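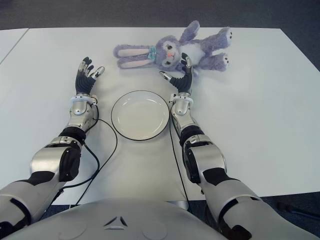

Arna build thread, continued. The last one got too long to load on my phone, so I'm starting over with the hands and the cable work.

For people coming in new: Arna is a two-armed upper body I'm putting together at Lovska, the shared workshop where I rent a bench. Two arms, a torso shell, a camera at the head and small ones down at the wrists. No legs and none planned.

I didn't design the arms. They came to me secondhand and I've been rebuilding them joint by joint since November. What's mine is the wiring from the wrist down, the wrist mounts, the controller box and all of the software that's bad.

The job I've picked is dull on purpose. Plush bunny on the table, plate in front of it. Pick up the bunny, put it on the plate, let go, move the hands away. When it does that without me standing next to the stop button I'll pick a harder one.

Why a soft toy: it forgives a lot. If a finger closes too hard on a mug I'm sweeping up and ordering a mug. If it closes too hard on a bunny I get a number I can use and the bunny is fine.

Why it's also a bad choice: it has no fixed shape. The ears move, the legs move, and it never lands the same way. Every attempt starts from a slightly different toy.

The plate has a thin black rim and that's the reason I bought it. White plate on a white table was giving me nothing to find. With the rim the head camera gets an edge it can hold on to, even when the ceiling lights wash out the rest.

Wiring. Each wrist has a black cable that comes out and runs back toward the torso outside the arm. I know it should go inside. The channel in the forearm is too tight at the elbow for the plug I've got, and I don't want to cut and solder until I'm sure which cable I'm keeping.

The right one runs back fairly straight. The left one makes a loop before it comes home. That slack is there so the wrist can turn all the way, and it's enough slack to catch on things. Twice now it has dragged the plate toward the edge of the table.

Fix I tried first: tape. Tape holds until the forearm warms up and then it doesn't.

Fix I tried second: a printed clip on the forearm. Held the cable well, and the cable then pulled on the plug, which is worse. A loose cable is annoying. A pulled plug is a hand that stops talking to the controller while it's holding something.

Fix I'm on now: a clip with a slot in it, so the cable can slide but can't lift. Printed it at Lovska on the slow machine. I'll report back when it's had some hours on it.

Hands. They arrived with the fingers working but the calibration gone. "Open" on the left hand was a different angle from "open" on the right. You don't notice until you ask both of them to do the same thing.

I spent a whole evening on the zero positions. The method is simple. Drive each finger to its hard stop at low current, write down where it thinks it is, back off, repeat. The average goes in a file. The file gets a date and goes somewhere I'll find it again.

The thumbs are the hard part. They swing as well as bend, and the swing has no proper stop, only a place where it starts to feel stiff. I set those by eye against a square block and they've been good enough so far.

Fingertips: the grip on plush is better than I expected. Fur catches on almost anything. The problem is the other end of the job. I open the hand and the toy comes along for a bit, hanging from the gap at a joint, and then drops wherever it likes.

Current release routine: lower until the wrist force changes, open slowly, wait, open the rest of the way, lift straight up. The wait matters. Without it the bunny lands half on the plate and I count it as a miss.

What counts as a hit, for whoever asked in the last thread: belly or back on the plate, toy not moving, both hands clear. Ears can hang off. Legs can hang off. I'm not going to argue with the ears.

I ran 100 attempts at the end of the year with the head camera alone. 80 were hits. I was pleased for one night and then I went through the misses.

Nearly all the misses happened in the last bit before contact. From above, the hand blocks the view of the toy at the moment you most want to see it. The software was reaching for where the bunny had been, and if the first finger nudged it, everything after that was a guess.

So, wrist cameras. They were on the list anyway and they moved to the top of it. 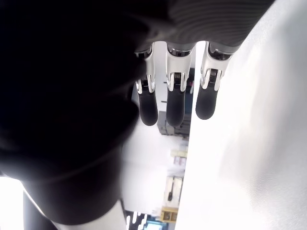 Last edited January 5, 2025

That view comes from down at the hand, and it explains most of what I've been doing on evenings since. A large share of it is robot. The left side is close to black because a dark part sits right up near the lens and fills it.

On the right is a big white surface that's blown out completely along one edge. The exposure tries to split the difference between near-black and pure white, and what I care about is in a narrow strip down the middle.

The good news is the fingertips. You can see where they end and how far apart they are. Black against a bright background is easy to pick out, and the right one is the clearest because it's in front of the white. I can check commanded finger position against what's on screen, which I couldn't do before.

Things I've done about the exposure: locked it, so it stops pumping up and down every time the arm moves. Then set it for the strip and let the white burn out. There's nothing in the burned-out part I need.

Things I've done about the blocked side: masked it. I drew a shape by hand over the area that's always robot and told the software to ignore it. Not clever, but it cut out a lot of false matches where it took a shiny knuckle for an object.

The mask only works while the camera stays put. The mount has a little rotation in it. I can turn it with two fingers, so the arm can too. New mount is drawn, with a flat that keys into the bracket. Waiting on a turn at the printer.

Focus is the other thing. Near parts blur, far parts blur, and the fingers are decent. I'll take that. If I could only have one distance sharp it would be that one.

Also visible: my bench habits. The table behind the hand had things on it, a tray with some tool in it, a yellow-orange container and various bits. The detector tried to label a lot of it. I've now got a rule that the tabletop gets cleared to bunny and plate before a logged run.

Question from the replies about which actuators. The replacements I'm using for bench tests are from Trunik, a small outfit that sells single units without making you fill out a company form. I have two of them. No complaints about the parts. The manual is thin and one wire color in it didn't match the one in the box, so check with a meter first.

Question about cost. I'm over 500 in on connectors, cable and fasteners alone, and that's without the arms. Connectors are where the money goes on a job like this. If you're planning a build, price your connectors before your motors.

Question about safety in a shared space. The stop button is on a long lead and sits next to me, not on the robot side. Arm speed is capped in the controller, so I can't raise it by accident from the laptop. Power goes off at the wall when I leave the bench, even to get coffee.

Question about whether the torso does anything. It holds the shoulders up and covers the power board. I'd like it to do less, because getting the shell off takes too long and I've had it off more times than I wanted to.

If you take a shell like that on and off a lot, mark the screws. The short ones and the long ones look alike in a dish and a long one in a short hole will press on the board. I caught it because it stopped turning early.

Update on the slotted clip. It's holding. The left cable still makes its loop but it stays low and hasn't touched the plate since. I'll print the mirrored one for the right arm, though that side was never much trouble.

Update on the ears. If the hand comes in from the ear side, it sometimes gathers up an ear with the head and the grip feels solid, then slips when the ear slides. Coming in from the belly side is slower to plan and holds better. I've switched the default to belly.

It does mean the arm crosses over the plate on the way in. I added a height limit over the plate so the fingers don't clip the rim. It's a box in the code with the plate's position typed in by hand, so if I move the plate I have to remember to change it. I've forgotten once.

Next up, in order: new camera mount, redo the mask, another 100 attempts with the same rules as before so the two runs can be compared. I'm not touching the release routine until that's finished. Changing two things at once is how I lost most of November.

I'll put the clip file and the finger zeroing script up once I've cleaned out the paths that point to my own laptop. Both are free to use. The clip fits a forearm like these and probably nothing else, so measure before you print.

More when the mount is on.

Oyelaran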